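Tema 4. El envase y el precio por unidad
Apuntes de Economía del Consumo, grupo de tarde
Profesora: Imani Khaemba

En la sesión anterior hemos visto que el consumidor compara pocas veces el precio por litro o por kilo. Mira el precio de la etiqueta y el tamaño aparente del envase. De esto tratan las páginas de hoy.

Llamamos precio unitario al precio dividido por la cantidad neta. El cálculo es fácil, pero en la tienda se hace con prisa y con números incómodos. Por eso el formato pequeño puede resultar el más caro por litro sin que el comprador lo note. 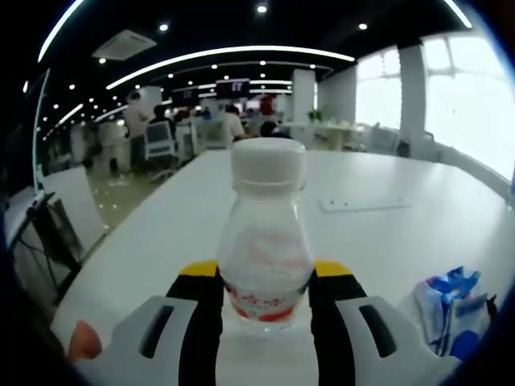

Fig. 1. Botella pequeña de agua, con tapón de rosca blanco.

Caso Drokico. La cadena Drokico vendía el mismo detergente en dos formatos: uno de 450 ml y otro de 4000 ml. Durante el mes de junio registró 2859 ventas del formato pequeño y 639 del grande, aunque el grande tenía mejor precio unitario. Senga Chisholm propone dos explicaciones, que no se excluyen:

a) El coste de almacenar. Quien vive en un piso pequeño paga más para no guardar cuatro litros.
b) La restricción de liquidez. A final de mes importa más lo que sale de la cartera que lo que se ahorra después.

Yo añadiría una tercera — el miedo a equivocarse de producto — pero no tenemos datos para defenderla.

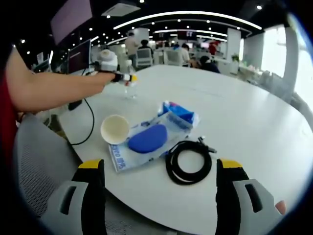 Otra cuestión es la reducción de contenido con precio constante. El envase conserva sus medidas exteriores y lleva menos producto. Para el índice de precios es una subida; para muchos compradores pasa desapercibida. Atención en el examen: hay que calcular la variación del precio unitario, no la del precio de venta.

Para el próximo jueves: leer el capítulo de Chisholm sobre los formatos y resolver el ejercicio 3 con los datos de Skomum.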